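2018-03-12, arm room

Caps again. Picked up where the February notes stop. Fiachra Hanrahan on the controls for the first half, me on resets and the log, then the other way round after tea.

Task wording is as agreed: take a cap off the surface by the chest of drawers, bring it to the coat rack, hang it on a hook, let go, back off. One run is one cap. The other things on the surface are there to be left alone, and a run where one of them gets knocked goes in the file with the "touched" flag set. We don't delete those.

Count for the set before we started was 3,375 kept runs across all the clothing tasks, of which 437 are caps. Fadumo wants caps at 2,000 before she trains on them separately, so this is going to be the main job for a while.

Changes from last time:

Frame rate left alone. Gripper force down one step for soft items. With the old setting the crowns were coming out folded hard and the next grasp started from a shape no real cap would be in.

Start poses now drawn from the Kinsella sheet instead of out of our heads. When we chose for ourselves we kept putting the brim towards the arm.

Operator says the cap colour out loud before moving, so the audio can be matched to the language label. Fiachra forgot on the first few and we redid them.

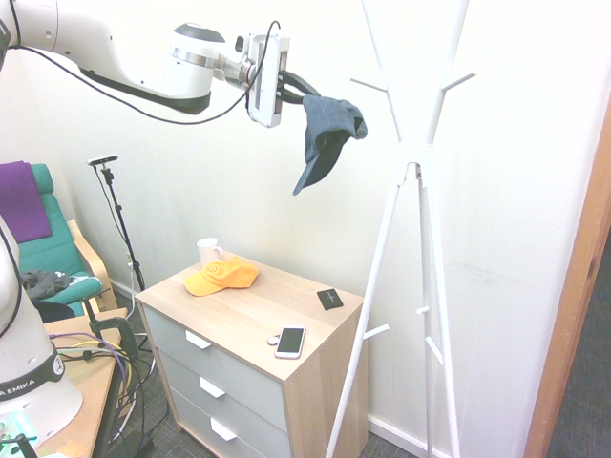 Dark blue cap held in the fingers over the drawers, yellow one still by the mug.

Grasping on the crown is easy and hanging from a crown grasp is not. With the fabric bunched in the fingers the opening closes up, and there is nothing for the hook to go into. Grasping near the back edge leaves the opening usable, but from some start poses the wrist has to turn a long way to get there and the arm slows down near its joint limit. Fiachra's habit is to take the crown anyway and drape the cap over the hook by its edge. It stays on if you let go slowly. I have marked these as "draped" and the others as "hooked". Giretti's loader only reads the success field, so for now both count as successes. Need to ask whether the learner should see them as one thing or two. My own view is two, or we will get a policy that does something halfway between.

The low pegs on the rack are a separate problem. Coming in from above, the wrist housing gets close to the upper arms of the rack before the cap is anywhere near the peg. We tried a few and stopped. Upper hooks only until the planner limits have been looked at.

Lost 5 runs to the recorder. The Reriveo logger stopped writing joint states but carried on with video, and the status line stayed green the whole time. I only caught it when I checked file sizes over tea. Those runs are moved to the "broken" folder and not counted. Until there is a fix, check the joint file after every batch, not at the end of the day.

Second half we moved on to the bright yellow and dark green caps.
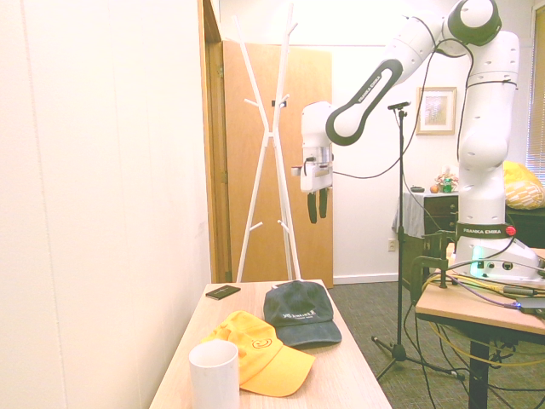
The green is the harder of the two for me when driving from the screen. It goes nearly black in the side view and I kept misjudging where the brim was. Fiachra turned the exposure up one notch and it helped, but that means the second half is brighter than the first. I have put the setting in the metadata for each run so it can be split out later. Please don't change it back in the middle of a batch.

Resets are taking longer than the runs. Most of it is reading the sheet and then placing the cap to match. It would be quicker with the sheet up on the second monitor, one pose at a time, with the run number beside it.

To do:
- Fadumo: draped and hooked, one label or two?
- Logger fault, send the broken folder to whoever has the recorder now
- Pose sheet on second monitor
- Write down the gripper force setting in the main config, at present it is only in this notebook
- Fiachra to redo the left-hand start poses, the brim directions were read off the sheet the wrong way round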